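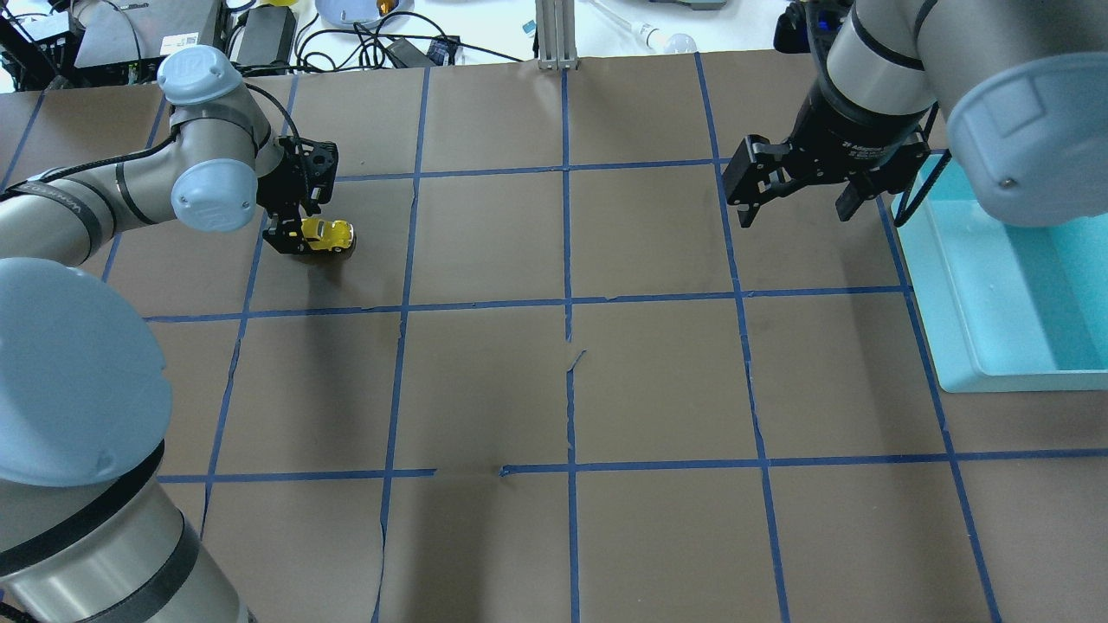 Part-Time Shop Assistant – Zomura Toys & Hobby

Posted January. Open until filled, so don't sit on it.

Zomura is a small toy and hobby store with a repair bench in the back and a mail order side that has gotten bigger than we planned for. We need one more person on the floor. 2 shifts a week to start, more in the run up to the holidays if you want them.

Hours

Shifts start at 11 a.m. and run till close, which is 6 p.m. most days. One of the two will be a weekend shift. You can swap with other people if you sort it out between you and write it on the sheet by the register. Please write it on the sheet.

What you'd be doing

Register, phone, the door. Helping people find a present for a kid they have met once.
Unpacking deliveries and checking them against the slip. The Tuhiwai boxes are heavy, there is a hand truck.
Pricing and shelving. Puzzles go by piece count, cars and trucks by size, model kits by scale. Paint is its own wall and is always a mess.
Packing mail orders. Slow day is a handful, before the holidays it can hit 100.
Gift wrap. We'll teach you. Corners matter more than ribbon.
Taking in repairs – name, number, what's wrong with it, tag it, put it on the bench. You don't fix anything unless you want to learn.
Sweeping up. Everybody sweeps, owner too.

Who we're looking for

Somebody who shows up. Retail experience is nice, not required. You should be OK talking to strangers, including cross ones, and OK with noise on Saturday style crowds. Basic math without the register helping you. Able to lift a medium box and go up a step ladder.

Helps if you know one corner of the store well already. Trains, model kits, board games, dolls, die-cast, we don't mind which. We're thin on trains right now and the train customers have noticed. A second language would be great too, Spanish most of all.

Must be 18 or over becuase of the box knives and the late closes in winter.

Not a good fit if you need to sit most of the day. There is one stool and it lives behind the register.

Pay and the rest

Hourly, paid every two weeks. Rate depends on experience and we'll tell you the number on the first phone call, before you come all the way in. Staff discount after your first month, on everything except special orders and consignment. Paid training – first two shifts you shadow someone and don't touch the register alone. Free parking behind the building, enter from the alley. The 200 bus stops across the street.

No commission, no sales targets. If a customer wants the cheap kite sell them the cheap kite.

The systems, if you care

Register is Andex. Old but fine, you will have it down in a day. Phones are on Teltel, and the hold music can't be changed, we've tried. Mail orders print out in the back and you work from the paper. There's a binder for everything else, returns, layaway, lost property, what to do when the alarm goes off by itself.

How to apply

Email or drop a note in at the store. Attn Luuk Willems. Put "shop assistant" in the subject line or it goes in with the supplier mail and gets lost.

Send us:
Your name and a phone number that you pick up
Which days you can work and which you absolutely can't
Any jobs you've had, a few lines is plenty. Resume if you have one, fine if not
One toy or game you'd recommend for a seven year old and why. Short! There's no right answer, we just want to hear how you'd say it to a customer

No cover letter. Please no photo either.

We call everyone we want to meet, usually in the morning before opening. Then it's a short chat at the store and, if that goes well, a paid trial shift of a few hours. We'll ask for one reference after the trial, not before. Luuk does all the calls himself so there can be a bit of a wait, give it two weeks and then feel free to nudge him.

If you applied last fall and didn't hear back, sorry – the inbox got away from us. Apply again, you wont be marked down for it.

Questions about the job by phone are OK any time we're open, just not over lunch. Step-free entrance at the front. If you need something different for the chat or the trial shift, say so in your email and we'll set it up.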